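Hornley Works Safety Office
Home Checklists Incident Forms Training Contacts
Search this site Enter keyword Go

CELL INSPECTION CHECKLIST WITH COMMENTS: BIN PICKING TRIAL
2020-02-05
By Grażyna Brzozowska, Workplace Safety

Scope. This checklist covers the bin picking cell in the Rondbridge building. The shop has asked whether sorting and tidying chores now done by hand may be given to the arm without a person standing by. The inspection addressed safety first and readiness second. Ratings are Pass, Pass with Action, or Hold.

1. Emergency stop within reach of the operator's normal position. PASS.
Comment: Tested from both sides of the cell. The label on the second button is fading and should be replaced at the next service.

2. Work area marked and kept clear during motion. PASS WITH ACTION.
Comment: Floor tape has lifted at one corner. Staff from the neighboring Distero line use the cell as a shortcut to the storeroom. Nhyira Sulemana will speak with the line lead and re-lay the tape.

3. Speed limit set and locked for shared operation. PASS.
Comment: The password is held by Yayra Frimpong and one deputy. It shall not be written on the controller.

4. Bin secured against movement. PASS WITH ACTION.
Comment: Clamps are acceptable for a trial. They must be checked by hand at the start of each shift and the check entered in the log. A permanent fixture is required before any unattended running.

5. Cables and hoses on the arm secured and free of wear. PASS WITH ACTION.
Comment: Inspect at full reach as well as at rest. Loops must not be able to catch on the bin wall. Jolien Willems requests that replacement ties be kept at the cell. 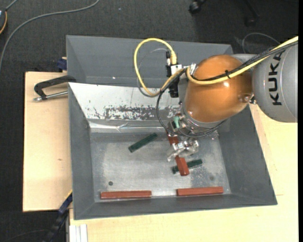

6. Gripper holds its load on loss of power. PASS.
Comment: Power was removed with a bar held above the bin. The bar was retained for the full 30 seconds required.

7. Picking performance adequate for the intended chore. HOLD.
Comment: In the supervised run the arm made 103 attempts and completed 76. The remaining 27 ended in a missed grasp, a dropped bar, or a stop for assistance. Bars lying across one another gave the most trouble, as did bars close against a wall. An employee clears the same bin without difficulty and does not need to be told which piece to lift first.

8. Recovery from a fault without reaching into the bin. HOLD.
Comment: At present an operator must move the bar by hand. This is allowed only with the arm stopped and the key removed. On two occasions the key was left in place. Refresher training is required for all users of the cell.

9. Written procedure available at the cell. PASS WITH ACTION.
Comment: The copy on hand is the earlier Sezer version and does not cover the present gripper. Remove it and post Procedure 802.

General comments. The cell may continue under supervision. It is not approved to run alone, and the request to extend the trial to bench wiping and parts washing is declined until Items 7 and 8 are cleared. Esi Sulemana has asked that hand sorting remain on the shift plan in the meantime, and this office agrees.

Reinspection is set for April. Please send completed action slips to the Safety Office before that visit.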